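# Pamach Seat Cushion, Refill Insert

**Model 187 | Sold as a single insert, cover not included**

We stock this one because people kept asking for it. I was against it at first. The maker calls it a "lifetime" insert, and I've been selling upholstery supplies long enough to know what that word is worth. Read the warranty card and lifetime means three years, with the receipt, in the original cover.

With that out of the way, it's a decent insert. Foam core, polyester wrap, muslin skin. It goes into most zippered covers without a fight if you fold it in half lengthwise first.

## What the maker claims, and what we think

**"Never needs fluffing."** It does. Give it a few slaps on each side every week or two. The polyester wrap shifts toward the back corners, same as every wrapped foam we carry.

**"Hypoallergenic."** Pamach couldn't send us a test report when we asked in December, so we don't repeat this one on our own tag. If dust bothers you, wash the cover often and don't count on the insert.

**"Fits any chair."** It fits square seats. For T-shaped seats you want the Grajales, which costs more and takes longer to get here.

**"Firm yet soft."** No idea. It's medium. Softer than the Skallero, firmer than whatever came with your couch.

## Before you order

Measure the cover, seam to seam, with the old insert out. Don't measure the old insert. It has shrunk, and you'll end up with a new one that swims around in there. Add an inch each way if you like a full look.
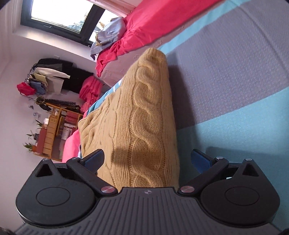

Going up more than an inch is a mistake we see a lot. The zipper bows, the corners go round and hard, and then the thing comes back to us with "defective" written on the box. Returns are fine if the muslin hasn't been cut or stained. You pay the shipping.

## Care

- Spot clean only
- No dryer, whatever the leaflet says
- Air it flat, out of direct sun

## Ordering

Part number 1105 for the standard thickness, 121 for the thin one. The Skirkeo zipper pull in the add-on list is optional, and I wouldn't bother unless yours is broken.

Trade orders of 100 or more go through Yaneth Inga at the counter. Ask her for the current price, as the printed list is out of date.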